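Imprimer | Envoyer par e-mail

08/03/2018

Journal de thèse, suite. Pas écrit depuis le dernier point avec l'équipe, trop de choses en même temps. Je remets tout dans l'ordre avant d'oublier.

Relancé la politique de poussée dans Zasness cette nuit. 478 épisodes, randomisation complète : textures, lumière, position de la caméra, friction. Taux de réussite meilleur qu'en septembre, mais pas là où je pensais. En lumière fixe on ne gagne presque rien. C'est sur les rendus difficiles, avec ombres portées et taches de soleil, que l'écart se creuse. Donc la randomisation de l'éclairage compte plus que celle des textures ? À vérifier, j'ai changé les deux en même temps comme une idiote. Refaire avec une seule variable à la fois.

Lu l'article Ghorbani dans le tram. Leur mesure d'erreur en rotation est plus propre que la mienne (ils séparent translation et angle, moi je mélange tout dans un seul score). Je reprends leur découpage. Il faudra recalculer les 224 essais de la première série, tant pis, le script tourne tout seul.

Réunion Eltness repoussée. Ils veulent une démo sur le vrai bras avant de parler de la suite. Pas prête. Le transfert simu-réel perd encore beaucoup dès que la pièce est près du bord de l'espace de travail, et je ne sais pas si ça vient de la calibration ou du modèle de contact. Commandé deux câbles chez Gotosell, toujours rien recu.

Café froid, mal au dos. Fini les figures du chapitre 2 quand meme.
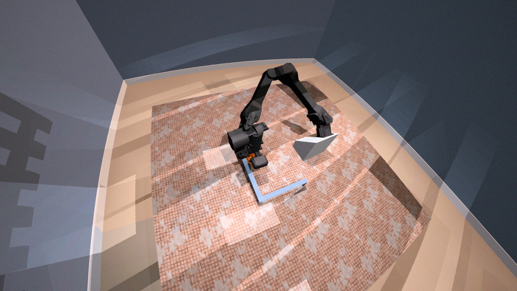

Toujours la perception qui me bloque. L'estimateur de pose se trompe d'angle sur une partie des épisodes, et toujours dans le même sens. J'ai d'abord accusé la distorsion de l'objectif virtuel, mais je l'ai coupée sur 6 épisodes et l'erreur reste. Là je soupçonne les bandes de lumière : la barre en L est bleu clair, pâle, un peu brillante, et sur un tapis rose traversé de rectangles délavés le réseau a de quoi hésiter sur le contour. Tester : même position, même tapis, soleil éteint. Puis soleil seul, tapis uni. Si l'angle revient à la normale dans le premier cas j'ai ma réponse et un paragraphe pour le chapitre 3.

Autre piste, assombrir la pièce dans le rendu. Moins élégant. Je garde ça pour après.

Lancé 3,000 images pour le réentraînement de l'estimateur, sortie demain matin si le serveur tient. Penser à noter la graine cette fois. Et répondre à Eltness avant midi.

Imprimer cette page | Envoyer par e-mail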